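Grurau Shop Notes: Handling rules for hand-held grippers

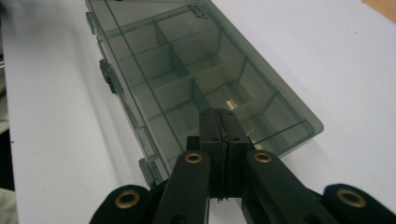
Gripper with jaws closed at the near end of a compartment organizer.

The Grurau benches at Hevemmont and Zerkach now work from the same page of rules for hand-held grippers. The old list had grown to 49 lines and people had stopped reading it. The new one has 21, and the full text is in the Lamptey binder at each bench. These are the ones that changed.

Start and end with the jaws closed. A recording that begins with the jaws half open has to be sorted by hand later, and we lost most of a month to that last winter.

Closed containers stay closed unless the task sheet says to open them. If it does, work the latch first and lift the lid second, as two separate motions with a short stop between them. Do not pry at a corner.

Leave small parts in their compartments when you move a box from one task to the next. Shaking it to settle the contents counts as a change and goes in the log.

Handwritten labels on lids are fine, but keep them to a part type or bin code. No names or phone numbers. If you can't read a label, ask before you write over it.

Check the screws on the jaws before each session. A loose one means the tool comes off the bench until it is fixed. Do not tighten it halfway through a run and carry on.

Take a break after 7 runs. This used to be a suggestion and is now a rule - grip quality drops when hands get tired, and almost 2 hours of Zerkach recordings from October had to be redone.

Anything dropped on the floor ends the run. Stop, log it, pick it up and start over.

The old list should come down from the wall at both sites by the end of November. Send corrections to the Hevemmont bench inbox with the rule number in the subject line.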